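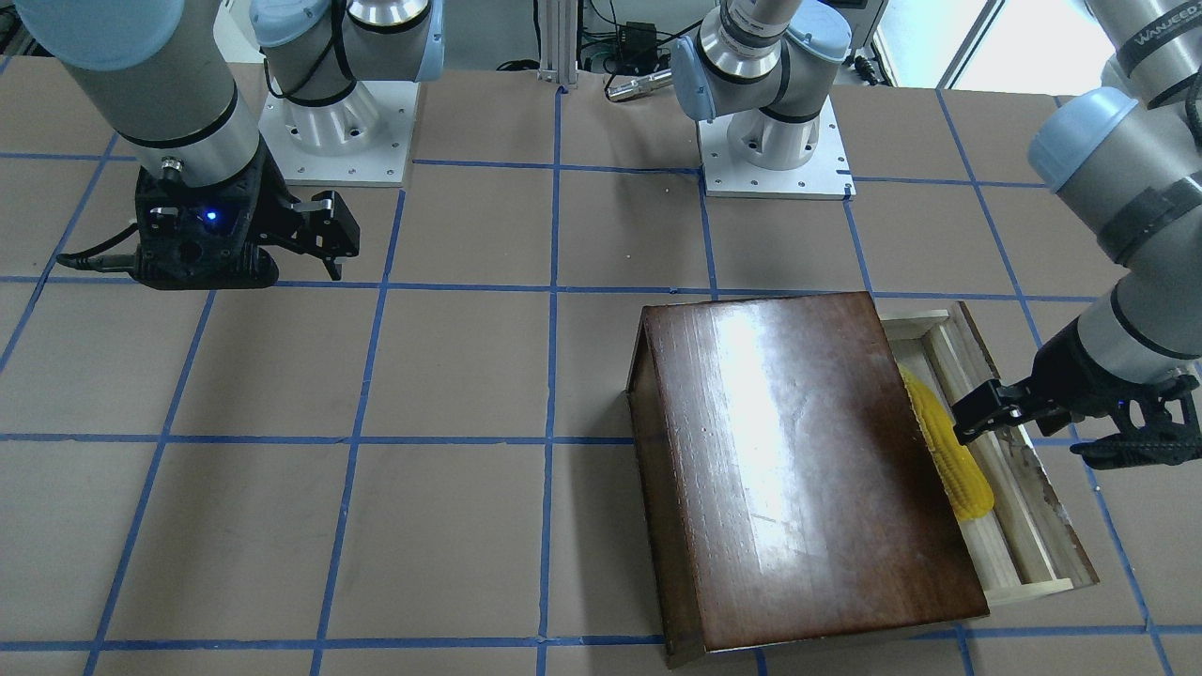 Last updated: 8 October 2025

I have moved apartments four times in ten years, and each time I've promised myself I would own less. The latest move took me from Flumham to Lalenbridge, a distance of two bus stops, and it still filled a van.

Most of it was kitchen stuff. I own a fish kettle. I don't cook fish. I also packed a bag of takeout menus, including one for Khumalo's, which closed in March and which I apparently plan to mourn in writing.

The new place has two closets, and one of them is full of water heater. So I've been getting rid of things — slowly, with a lot of sitting on the floor reading old birthday cards.
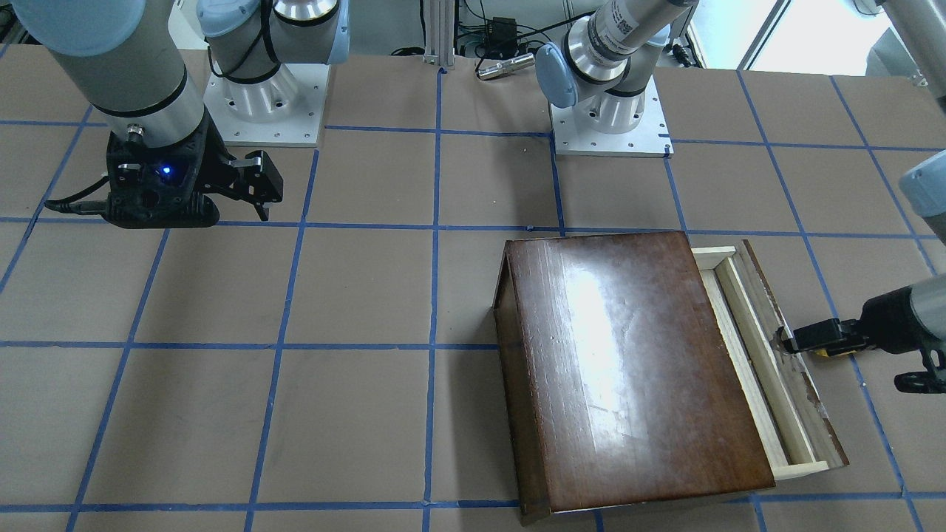
What stayed

The good knife. The bad armchair. One drawer's worth of cables, down from a suitcase, on the theory that a printer from 2004 might walk in and need me.

What went

The bread machine, the spare bread machine, and a coat I'd been saving for a colder city. The fish kettle is in the hall. I'm giving it until the weekend.

Contact | © 2025 | Back to top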